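Hand-held gripper at an open day: how do you set up a table-clearing demo visitors can try?
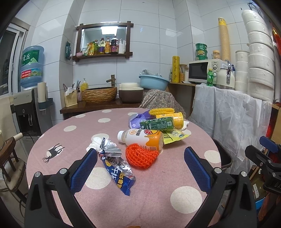
Asked by Vibeke Thygesen | 11/15/21 | Category: Automation, workshops and visits | 3 answers

We are a small group planning an open day at Drilovham. One of the stations will be table clearing with a hand-held two-finger gripper. Visitors hold the tool, close the fingers on an item, lift it and put it in a bin or a tray. The camera on the tool records each attempt so that we can play it back on a screen afterwards.

The table is round with a pink polka-dot tablecloth. The pile at the moment is a crumpled snack wrapper on a tissue, two knitted scrubbers (one orange, one yellow), a white plastic bottle lying on its side, a green drink carton, a yellow can and a few other bits of packaging. The finger pads are blue and textured.

What I need to know:

Is that too much on the table for people who have never held one of these? The session is 100 minutes in total and we would like everyone in the group to have a turn. There are 19 people booked.

The wrapper is the item I expect trouble with. In our trials at the bench, people closed on the foil end and the wrapper slid out. Is there a standard way round this, or should I drop it?

Does the cloth matter? I could take it off but the tabletop is glossy.

I have read the Rekero notes on demonstrations, but they assume a fixed arm and a cell with a fence, so most of it does not apply.

Answer 1
Minoru Fujimoto
Accepted by the asker

Time first. 100 minutes divided by 19 people is a little over five minutes each with no gaps, and there will be gaps. Take ten minutes off for the introduction and ten for playback at the end. That leaves 80, or just over four minutes per person including the handover and putting the pile back. Plan on two minutes of handling. In two minutes a beginner will manage three or four items, so the full pile is too much for one turn. Either let each person start where the last one stopped, or reduce the set.

I would reduce it to four: one scrubber, the bottle, the carton, the wrapper. Order matters. Give them the scrubber first. A knitted item compresses between the pads and forgives a bad approach angle. Then the carton, gripped across the narrow faces. Then the bottle. Wrapper last.

The bottle on its side is harder than it looks. If the fingers come down across the body off centre, it rolls. Have them straddle it at mid-length with the pads parallel to its long axis and go lower than feels natural before closing. If the bottle is full, check that the fingers can hold the weight. Emptying it is easier.

For the wrapper, grip where it is bunched. Flat film gives the pads nothing to close on. Come down vertically until the pad tips touch the surface, then close slowly so that the film gathers. If there is a tissue underneath it will probably come up as well. Decide beforehand whether that counts as one item or a fault, or you will be arguing with visitors over it.

Cloth: keep it, but clip it at the edge. On a bare glossy top the light items skate away when a pad touches them. On an unclipped cloth the fingers pinch the fabric along with the object and the whole pile moves. Ordinary picnic clips will do.

Two further points. Wipe the pads between visitors, as grease from food packaging reduces the grip noticeably. Also mark a start position on the floor with tape. Without it people walk round the table to find an easier angle, and the recordings cannot be compared.

Answer 2
Yuzuki Hirano

Agree with most of that. I ran something similar in September at the Ichikawa site and would not use the wrapper at all for the first group. It eats time.

We used 7 items and it was too many. The queue got bored. Put the playback screen where the queue can see it.

Answer 3
Takumi Kubo

Use a square table.

Comments on Answer 1

Vibeke Thygesen: Thank you. I tried the clips this afternoon and the cloth stays put. Does the order still matter if some of them have used a Mikeo gripper before?

Minoru Fujimoto: Less so. Let those start with the bottle. The Mikeo has a shorter opening stroke than most, so remind them to open fully before they descend.

Vibeke Thygesen: Understood. I will leave the wrapper in for the second half and take it out if we run late.

Comments on Answer 3

Fumiko Fujimoto: Why square?

Takumi Kubo: Easier to tape the floor in line with it.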